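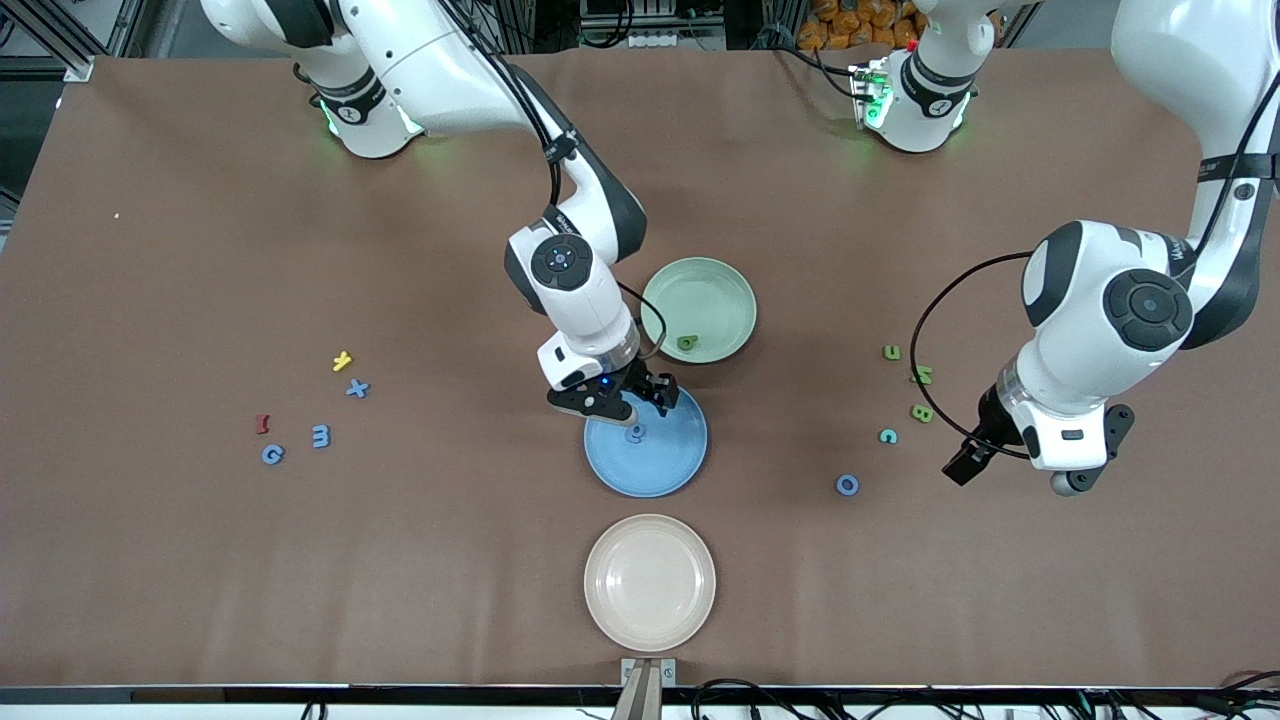

Opinion > Robotics > Planning

The planner deserves some of the blame

When an arm dithers over a blue letter on a blue plate, the perception people get the email. I think this is unfair, and I say so as someone who has sent a fair few of those emails.

Sorting foam letters by colour is a small job. Our planner, Piveck, makes it a big one. It has 2,227 lines of rules, and four of them deal with what happens when a letter is already where it belongs. Two of those disagree. Noreen Buckley wrote one and I wrote the other, and we remain on speaking terms.

The fashionable cure is a larger model. Mine is duller: make the planner write down, in plain words, why it chose the next letter and which arm should fetch it. Ourania Karagiannis tried this in May and had a log she could read over a sandwich. Mine still needs 35 browser tabs and a lie down.

Teal, by the way, is blue. Iwona Kozłowski says green, and she has commit rights.

Last updated: 12 August 2022

Contact | Copyright Loukia Michailidis | Back to top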